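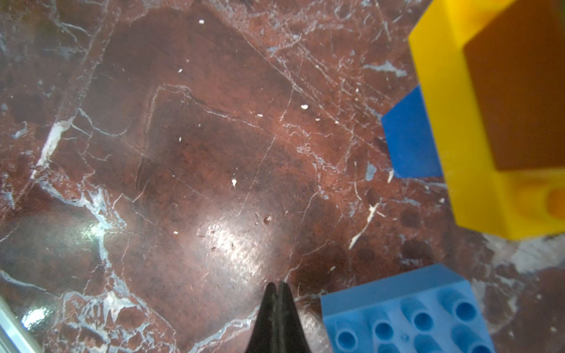
Rillska Penetrating Sealer for Marble and Limestone

Sold by Gautier Stone Supply
In stock, ships in a metal can with a screw cap
Size: 200 ml
Also available: refill can, trade counter only

Product notes by Yannick Caron

We sell this sealer and we use it in the shop. We also take more complaints about sealers than about anything else on the shelf, and most of those come from people who were promised something a sealer can't do. So read the notes before you put it in the cart. If you come away thinking you don't need it, you may well be right.

What the label claims

The label says "lasting protection against stains and spills." I would keep the word "against" and argue with the rest. A penetrating sealer soaks into the pores near the surface of the stone and slows down whatever tries to follow it. Oil that would have gone in during lunch may now sit on top until you get to it with a paper towel. It still goes in if you leave it overnight.

"Lasting" is a word I asked the maker about. The answer was that it depends on use, cleaning and the stone. That's fair, and I wish they'd print it.

The label also says "restores natural beauty." It restores nothing. A dull counter will be a sealed dull counter.

What it won't do

It won't stop etching. Lemon juice, vinegar, wine, tomato sauce and a fair number of bathroom cleaners eat into marble on contact, because marble is mostly calcium carbonate and acid dissolves it. The mark they leave looks like a pale water ring, and people call us about it as a stain. Scrubbing does nothing. Neither does more sealer. An etch has to be polished out, and on a big one that means somebody with the right pads and some patience.

It won't stop scratches. Sealer sits in the pores and has no hardness to speak of.

It won't fill an open crack or hold a loose piece in place. Heavily veined reds and browns are sold to us with all kinds of fills and resins already in them, and some of those veins are weaker than the stone on either side. If you can catch a fingernail in a line, ask a fabricator to look at it before you buy anything from this page.

It won't darken the stone or bring up the color. There are products sold as enhancers that do that, and we carry one, but I'd want you to try it on an offcut first. You can't wipe an enhancer back out once it has cured.

Do you need it at all?

Maybe not. Plenty of polished marble takes up liquid so slowly that a sealer has nowhere to go. You wipe it on, you wipe it off, and most of what you paid for ends up on the rag.

Try water first. Clean the counter, let it dry, and put a small puddle near the sink or the stove, wherever the stone gets the most abuse. Leave it while you drink a cup of coffee. Wipe it up and look at the spot from a low angle. If it has gone darker than the stone next to it, the surface is taking water in and a sealer should help. If you can't find the spot, put your card away and try again next year.

Try more than one place. Factory finish wears unevenly, and the strip in front of a sink can drink up water while the back of the same slab ignores it. On dark stone the change is hard to see at night under kitchen lights. Do it in the morning.

Coverage

The maker gives 100 square feet per can. I have never gotten that on honed limestone and I don't expect you will either. On tight polished marble it's possible, if you don't slosh it around. For an ordinary kitchen with an island, one can has been enough every time we've done it. For a shower in soft limestone, get the refill.

How to put it on

Clean the stone with a neutral stone soap, rinse with plain water, and let it dry overnight. Don't hurry this with a hair dryer. Water in the pores keeps the sealer out, and you'll be sealing the damp in with it.

Test a patch somewhere you won't mind, such as under the toaster or behind the faucet.

Open a window. Put out any pilot light if your stove has one. This is a solvent product and it smells like one.

Pour a little onto a white cotton cloth and wipe it over an area you can reach without leaning across. Keep it wet for as long as the can tells you to. Add more where it disappears.

Wipe off everything left on top before it gets tacky. Go over it again with a clean dry cloth, then once more after that if your hand still drags. The haze people write to us about is sealer that was left on the surface, and it's a miserable thing to remove. The usual way is to wet it again with fresh sealer and wipe quickly.

Two coats are plenty. If the first one sat on the surface and wouldn't go in, skip the second.

Keep the counter dry until the next day. The can says you can use it the same evening. I wouldn't.

Lay the cloths out flat outside to dry before you throw them away. Don't leave them balled up in the trash.

Rillska or Bilta?

We get asked this at the counter every Saturday. Bilta is a water-based spray, it costs less, it hardly smells, and it's easier to live with in a small apartment. We tried both on offcuts of the same honed limestone with cooking oil, coffee and soy sauce. Rillska did better with the oil. With coffee I couldn't tell them apart. With soy sauce they both let some color through, and the untreated piece was worse, though less dramatically worse than the ads would have you think.

That's one small trial on one kind of stone, done on a workbench by someone who sells both. Give it the weight you think it deserves. On polished marble I doubt you'd see any difference between them in daily use.

What I'd avoid in either brand is the wipe-and-walk-away version that claims to clean and seal at once. The amount of sealer in those is tiny, and the cleaner part is there to lift things off the surface. I don't see how one bottle does both jobs well. We stopped carrying them.

About the warranty

The card in the box offers a long stain warranty if you register. Read it closely. It leaves out acid damage, heat damage, anything spilled and "not promptly removed," and any stone with an older treatment on it. Promptly isn't defined. I have never seen a claim paid on a kitchen counter, and I wouldn't let the warranty sway you.

Our own return policy is simpler. Unopened cans come back for a full refund. Opened cans don't come back, because we can't ship them or resell them.

Storage

Keep the cap tight and the can upright, away from heat and out of reach of children. Once opened, it thickens slowly. If it pours like syrup, it's finished. Take leftovers to your local hazardous waste drop-off and don't pour them down the sink.

Questions we get

Can I use it on a cutting or pastry board?
The maker says it's fine for food areas once cured. I'd still leave a pastry slab bare. Dough doesn't stain marble much, and a bare slab is easy to wash.

My counter already has a sealer on it and I don't know which one. Can I go over it?
Do the water puddle. If the stone darkens, the old one has mostly worn away and you can go ahead. If it doesn't darken, new sealer won't get in.

Will it take out a stain that's already there?
No, and sealing over one makes it harder to draw out later. Use a poultice first. Zulero is the one we stock, a white powder you mix with water to a paste, and it works on some oil stains and fails on others. Allow a few days and don't expect it to work the first time.

Is it safe on granite?
Yes, though many dark granites need it even less than marble does.

How often should I redo it?
When the puddle says so. Any fixed schedule was written by somebody who sells sealer.

Goes with

Rillska neutral stone soap
Bilta water-based spray sealer
Zulero poultice powder
White cotton cloths, bag of 2

Trade counter closed for inventory the first week of April. Online orders placed that week ship when we reopen.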